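Pinces à main : on a comparé trois modèles à Cilstead

9 avril – Je sors de deux jours passés à l'atelier de Cilstead avec l'équipe d'Isla Urquhart, et j'ai encore les poignets en compote ! Au programme, un comparatif que j'attendais depuis février : 3 pinces tenues à la main, toutes équipées d'une caméra, pour savoir laquelle on garde pour les prises de cuisine. Il y avait la Wusier (notre vieille habituée), la Matheson et la petite dernière, la Madham, que Ross Sutherland défend bec et ongles depuis qu'il l'a eue en main.

Le principe est tout bête. Chacun passe avec chaque pince, on refait les mêmes gestes sur la même table, et on regarde ensuite ce que la caméra a gardé d'exploitable. On a fini avec 1 524 essais au compteur, dont 959 jugés assez propres pour être relus en détail. Flora Guthrie a fait le tri le soir même, je ne sais pas comment elle tient. 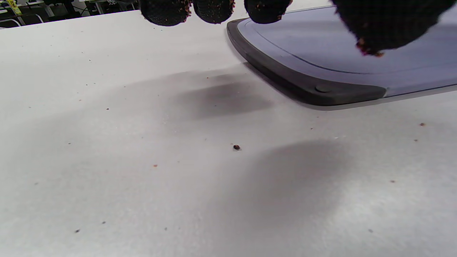
La Madham a pour elle son poids plume, et sur une longue série ça change vraiment la vie. Côté caméra, c'est plus partagé : Gregor Purves trouve l'exposition trop nerveuse dès qu'on travaille sur du clair. Moi, je regarde surtout si les petits détails passent, et là je suis plutôt content, parce qu'on distingue bien la miette brune toute seule sur la table blanche, à côté de la planche à découper grise, avec même sa petite ombre. Par contre les gants noirs mangent vite le haut de la vue, il faudra revoir l'angle de montage – deux ou trois degrés suffiraient, d'après Gregor.

La Matheson, elle, serre mieux. Les doigts se referment bien droit, la gâchette est douce, et Cameron MacAulay (qui a de grandes mains et se plaint de tout) l'a adoptée en dix minutes. Son défaut, c'est le câble, qui vient se coincer sous l'avant-bras au pire moment.
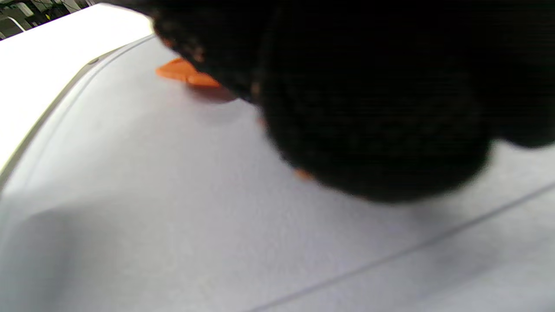

Reste la Wusier, qu'on croyait bonne pour le placard et qui s'est très bien défendue ! Elle est lourde, elle grince un peu, mais elle redémarre du premier coup et son réglage n'a pas bougé d'une séance à l'autre. Sur les 346 essais que Flora a mis de côté pour une seconde lecture, c'est elle qui en compte le moins, et j'avoue que je n'aurais pas parié là-dessus.

Rien n'est tranché pour l'instant. Isla penche pour la Matheson avec un câble plus court, Ross boude un peu, et je voudrais refaire une série avec la Madham remontée autrement avant de voter. On reprend dès que le nouveau support est imprimé.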